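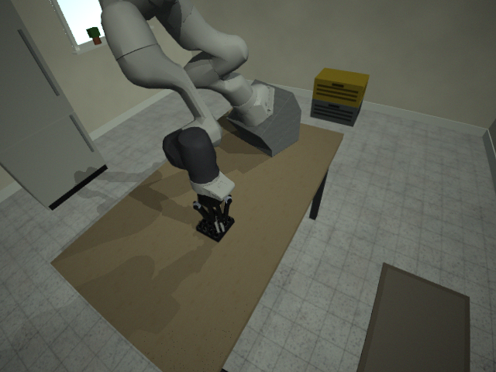
Okay, so I'm going to start with the question I get asked most, and that's "why did you test three hands on one arm when you could've bought the two-finger one and gone home?" Fair question! We had one arm model, one controller, and three hands to pick from: the Poulain two-finger, the Grarner suction cup, and the Buvow multi-finger hand. The Buvow is the one I want to spend most of my time on. It's the cluster of skinny black fingers with the little silver-grey joint caps, pointing straight down at the table, and I'll admit I wanted it to win before we ran a single trial. (Pause here. Let people look at it.)

Quick word on setup. All of it ran in simulation, in a kitchen-ish room that In-ho Shim put together. Same arm, same mount, same table for all three hands. I swapped the hand and the config file and that was it. We did 1,125 grasp attempts per hand, same objects, same starting poses, same random seeds. If you want the seeds, come find me, I've got them on a stick.

Ask for a show of hands: who's had a grasp look perfect in sim and then fall apart when they changed the friction value? Wait for the groans.

So, the Poulain. Boring, and I mean that as praise. It closes, it holds, it opens. It hates anything flat — a plate lying face up is basically invisible to it. I-seul Oh wrote a little push-to-the-edge routine so it could grab plates from the side, and that helped a lot, but it made every plate attempt slow. Mention that the push routine is hers, people always ask.

The Grarner suction cup loved the plates and the cereal boxes and was hopeless with the sponge. No surprise there. What did surprise me was how much the approach angle mattered. Tilt the wrist 4 degrees off and the seal model just gives up. Na-rae Koo thinks our seal model is too strict, and she may be right, we're still arguing about it.

Now the Buvow. First week was a mess. The fingers kept clipping into the tabletop on the way down, the solver would panic, and the whole arm would start shaking like a wet dog. I lost 149 runs to that and had to redo every one of them. The fix was embarrassing: our contact offset was set for the two-finger hand, so the arm thought the new hand was shorter than it was. Check your tool length, folks. Check it twice.

After that it got fun. Mugs, bottles, the sponge, a bunch of grapes (Nélida Navarrete's idea, she modeled every grape). It also costs you planning time, because there are so many more joints to think about, and the controller tuning took me longer than the other two put together. I ended up with 3,957 lines in my tuning log and I'm not proud of most of them.

Tell the Clikdale story here if there's time. Short version: we tried their controller in December, the arm moved beautifully, and the fingers lagged behind it by enough that we were closing on air. Went back to our own controller the same afternoon. Skip if running late.

My pick: if your objects are mostly boxes and bottles, get the two-finger and enjoy your weekend. If you've got a mixed pile and someone patient on the team, try the multi-finger hand, and leave yourself a lot more tuning time than you think you need. I'd only go suction if I knew everything coming down the line was smooth.

Thank Citlali Maldonado for the compute time and for putting up with my 2 a.m. job queue. Then questions. If somebody asks about real hardware, say it's next, and that I'm nervous about the grapes.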